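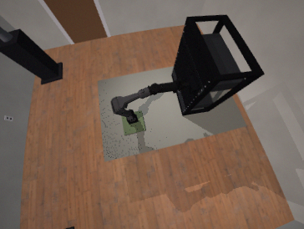
Wooden floors: questions we get asked before people spend money

Last gone through on 18th June. The answers are by Korkor Odoi and Fuseini Acheampong, who fit and repair floors in Wivstead and have no deal with anyone who makes polish.

Does my floor need sanding?

Probably less than you've been told. Firms that sand floors tend to find floors that need sanding. Try a corner first: wash it with a barely damp cloth and a drop of floor soap, let it dry overnight and look again in daylight. A lot of "worn out" finish is old polish with dirt stuck in it. If the bare wood has gone grey in the doorways, then yes, the finish has gone and cleaning won't bring it back.

Can it be done without dust?

"Dust-free" is a phrase from a leaflet. A good machine with a decent extractor catches most of it, and what's left will be on top of your door frames. Take the curtains down whatever the salesman says.

How many times can a floor be sanded?

Solid boards, several times in a lifetime, so long as the person on the machine isn't heavy-handed. Engineered boards depend entirely on the top layer. If yours is 4 mm you have something to work with. If the seller can't tell you the thickness, I'd assume it's thin and ask why they don't know. Laminate can't be sanded at all, and we still get asked to quote for it.

I've had three quotes and they're miles apart. Who is right?

Possibly none of them. Fidelina Cárdenas let us share hers: £900 from one firm and £1,756 from another, same two rooms, same week. The dearer one included filling the gaps and a third coat of lacquer. The cheaper one didn't say what it included, and when she asked, it went up. Get it in writing: how many coats, which product, who moves the furniture, who trims the doors if they stick.

Is oil better than lacquer?

Depends who is selling it. Oil looks nice, can be patched in one spot and wants doing again fairly often. Lacquer takes more abuse, then fails in patches you can't touch up neatly. We have oil in one of our own houses and lacquer in the other, and both of us grumble.

What about "lifetime" finishes?

Whose lifetime? Read the small print on the guarantee. The ones we've been shown leave out scratches, pets, water, sunlight and "unsuitable footwear", and that doesn't leave much for it to cover. The wear you'd want to claim for is nearly always called normal.

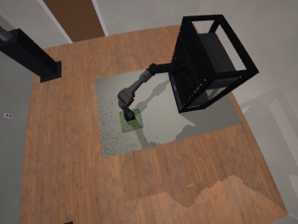

Why have gaps opened up between my boards?

Heating. Wood shrinks in dry air, so gaps that show up in December have often closed again by summer. Don't let anyone fill them in the middle of winter. The filler gets squeezed when the boards swell, then cracks and drops out, and you've paid for it twice. Gaps that stay the same all year can be filled with slivers of matching wood, which last far longer than sawdust and glue.

Are steam mops safe?

The box says so. We've not met a fitter who agrees. Hot steam goes into the joints, and the joints are the part you can't dry. A sealed floor in good order might put up with it for years, but I wouldn't bet my own on it.

My floor creaks. Is that serious?

Hardly ever. Ignore anyone who wants to lift the whole room over a creak. Usually one board is rubbing on a nail or on its neighbour. A screw in the right place often cures it, though check for pipes and cables before you drill anything – Naa Lamptey, who used to work with us, found a heating pipe the hard way.

Can I put underfloor heating under old boards?

You can. Whether you should is another matter. The boards warm slowly, they move more, and the savings figures we've seen all seem to come from people who sell the pipes. Ask for a house nearby where it has been in for several winters and go and talk to the owner.

Do I need to leave new boards to settle before fitting?

Yes, in the room where they're going, with the heating on as you'd normally have it. "It came from a heated warehouse" isn't an answer. Damp is easy enough to test with a meter, and a fitter who doesn't own one should worry you.

Is a £40 bottle of floor cleaner any better than the cheap stuff?

We couldn't tell the difference after using both for a winter. Use very little of either, wring the mop out properly and stay away from vinegar, whatever you've read.

Will new floors add to the value of my house?

Estate agents say so. We've asked for figures and are still waiting. Do it if you want to walk on it.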